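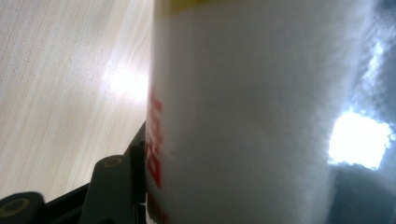

September
by Signe Damgaard

Up at 5:40, couldn't sleep. Game day. Ate toast standing up. Lost the good pen so this is in pencil, sorry future me.

We play Flekalcombe at 2. They beat us twice last year and their coach did that slow clap thing, which I have not forgotten and neither has Hooman. He brought it up again at Thursdays walkthrough and I had to tell him to save it.

Depth chart is still a mess. Fabrice Rey's ankle is "fine" according to Fabrice Rey. Trainer says limited snaps. So that's 16 plays max, and I want them on third down, and he wants all of them on first so he can feel the game. We went back and forth in the parking lot last night until the lights shut off. He'll do what I say. Probably.

Without him it's Mahsa's little brother in the slot, who has hands and no idea where to line up. Wrote the formations on his wristband in huge letters. Told him if he's lost, look at Nasrin and stand where she points.

Nasrin Tabrizi. I should write this down properly some time. Best quarterback I've coached and she came over from soccer two years ago because her knee hurt less running straight. Her words. 600 yards through the first three games and she's annoyed about the picks. There were two. One was tipped!

7:15. Bus company called. Bus is smaller than the one we booked. Hooman is putting the pads and the tackling dummies in his truck. Fine.

8:30. On the bus. Bumpy, handwriting will be bad. Watching last year's film on the tablet again. Their left corner cheats inside every time there's motion. EVERY time. If we run the fake off that and let Fabrice go up the sideline, it's there. Saw it the first time at the kitchen table and said something out loud and scared the dog. Have not told the players yet. Want to wait for the second quarter — let them get comfortable cheating first.

Also their punter is left footed and the ball comes off spinning the wrong way. Must remind returners. Must remind returners. Underlined it on the call sheet.

10:50. Rest stop. Mahsa Khosravi threw up, says it's nerves, says it happens before every good game she's had. Gave her crackers. She had 12 tackles the last time she threw up so I'm choosing to be happy about it.

Called home. No answer.

1:20. Warmups. Field is in worse shape than ours, soft down by the north end zone. Told the kickers to use the longer cleats. One of them only brought the one pair. Of course.

Wind is left to right, not much. Officials seem ok, the tall one did our playoff game and calls holding tight. Told the line. They nodded the way they nod.

5:55. Back on the bus. We won. 24-20. Hand is shaking a bit still so I'm just going to get it down.

First half was ugly. Down 13-3 and it should have been worse. Hooman's defense kept getting stuck on short fields because we couldn't hold on to the ball, two fumbles, both on the exchange. My fault, I switched centers this week and we didn't rep it enough. Mahsa stopped them on the goal line by herself, more or less. Fourth and one. I yelled so loud my voice went and I had to use hand signals most of the third quarter.

Never called the fake in the second quarter. Kept looking at it on the sheet and the down was wrong or the spot was wrong. Then I got scared of it, if I'm writing the truth in here.

Third quarter we got one back on a long drive, all runs, nothing clever. 13-10. Then traded touchdowns. 20-17 them, four minutes left, ball on our own 38, and Nasrin comes over to the sideline and says are you ever going to call it. She'd seen it too!! She'd seen the corner doing it all day and had been waiting on me.

So I called it. Motion, corner bit, Fabrice all alone. He'd used up his snaps a while before that, I know, I'll be hearing from the trainer. Caught it over the wrong shoulder and limped the last ten yards grinning like an idiot.

Their last drive died at midfield on a sack. No slow clap this time. Their coach shook my hand and said good adjustments. I said thank you like a normal person.

Attendance was 2,545, they read it out in the fourth. Biggest crowd most of these players have been in front of. Should have said something to them about that afterwards and forgot, just croaked at them and handed Mahsa the game ball.

To do: ice for Fabrice. Center exchange, fifty reps before anything else at practise. Tell Nasrin to speak up sooner — no, tell her I'll ask sooner. Pay Hooman for gas. Punt coverage was bad, we let one go right up the middle and only the penalty saved us.

Bus is loud. Somebody is singing. Home by nine if we don't stop, and they want to stop.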